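Last tidied 29th April. If your copy has a `drafts` folder in it, it's older than this and you should download it again.

# Susunel

Susunel is a plain-text collection of short reflections, blessings and encouraging thoughts, written for cards, calendars, church newsletters and small gift books. There are 2,916 entries in English. Most are a few sentences long. The longest would fill a page of a pocket book, and the shortest are single lines meant for a bookmark or a gift tag.

The entries began as the daily page of Machala, a small devotional calendar that came out every August for the following year. When the calendar stopped, the text was scattered over old word-processor files and printed sheets. This repository gathers it in one place, with the spelling made consistent and the duplicates taken out.

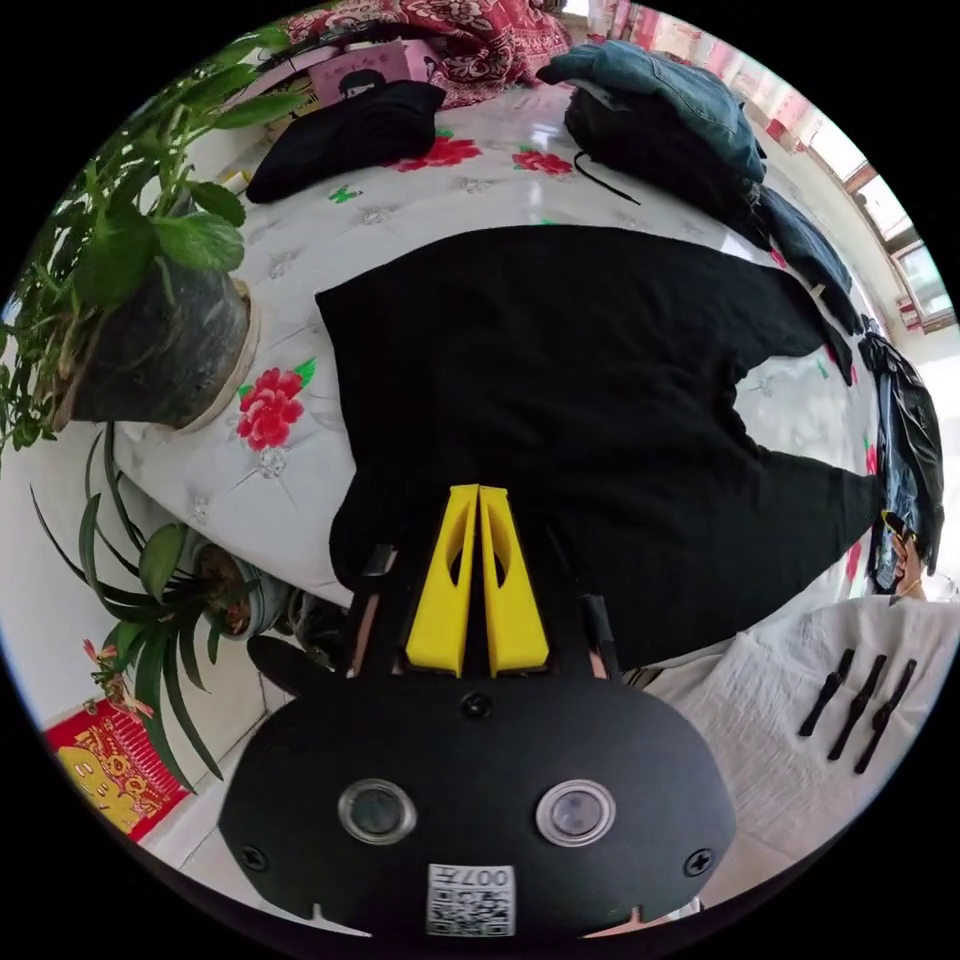
## What's in the folder

- `entries.csv`: all of the entries, one per row
- `themes.txt`: the list of theme words, with a short note on how each one was used
- `sources.txt`: which calendar or booklet an entry first appeared in, where we know it
- `flundska/`: the small script that picks a reading for each day
- `LICENCE`

Each row in `entries.csv` has five columns:

| Column | What it holds |
|---|---|
| `id` | A permanent label. Gaps are left where something was removed. |
| `text` | The reflection itself |
| `theme` | One word, such as rest, grief, patience, thanks or courage |
| `season` | Optional. Blank means any time of year. |
| `verse` | Optional. A Bible reference only, without the wording. |

Verse wording was left out on purpose. The calendars used several translations over the years and some of them need permission to reprint.

## Using Flundska

Flundska reads the CSV and writes a text file of readings in date order. Run it from the top folder:

```
python flundska/pick.py --theme rest --out readings.txt
```

Leave off `--theme` to draw from everything. It won't repeat an entry in the same run, and it tries not to put two from the same theme side by side. With a narrow theme it may run out before the year does. When that happens it stops and tells you how many days it filled.

Seasonal entries follow the southern calendar, so harvest readings fall in autumn as we have it here. Northern users can add `--flip`.
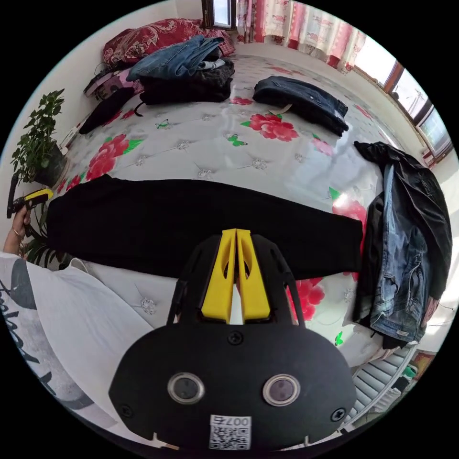
The `season` column was filled in by hand and is the least reliable part of the collection. Advent and Easter are fine. Spring and summer were sometimes marked by mood, and you'll find the odd garden reflection sitting under winter.

Themes are better, though almost 4 in every hundred entries could fairly have gone under a different word. Grief and comfort overlap the most. Please check anything meant for a funeral or a hospital visit by reading it through, as a few of the comfort entries are quite light-hearted.

## The Hillel booklet

Entries with an `id` starting in `H` come from Hillel, a booklet of sayings on kindness and neighbours that was printed separately. They have a drier tone than the rest and no verse references. Some people prefer them for secular cards. To leave them out, use `--skip H`.

## Reprinting

You may use the entries in free newsletters, cards and service sheets without asking. For anything sold, including fundraising calendars, see `LICENCE`. Credit as "from the Susunel collection" is enough in either case.

## Corrections

Open an issue with the `id` and the line as you think it should read. Known and not yet fixed:

- some em dashes came through as question marks
- "practise" and "practice" are mixed up in the older entries
- a handful of entries under thanks have no closing full stop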